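In April I visited the open day of Kastevar, the television studio where the quiz show Clitari is recorded. I have watched this show since the first season, so I registered early. They received 727 requests and gave only 400 places.

Our guide was Arben Omerović, who works there as a floor manager. He took us first to the big hall. On television it looks enormous, but in reality you can cross it in a few steps. The seats of the public are on a metal structure which is moved away when another program needs the floor.

After this we went to the rooms behind the hall.
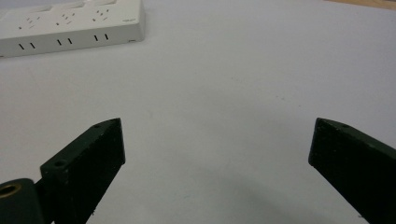
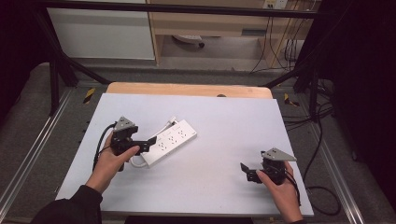 In the editing room we met Purificación Soler. She showed us one minute of the show before and after cutting. I was surprised how many pauses the contestants make! She said that the archive of questions has now 3479 entries, and a question is never used two times in the same season.

The best part for me was the trial game. I stood at the real desk, pressed the button too early and lost against a boy from a school group. The lamps are very strong and I forgot a capital city that I know well.

The tour is free, but the parking costs extra and the coffee bar closes at 4 p.m. Please take a light jacket, the hall is cold when the lamps are off. Registration for the autumn visit will be on the studio's page.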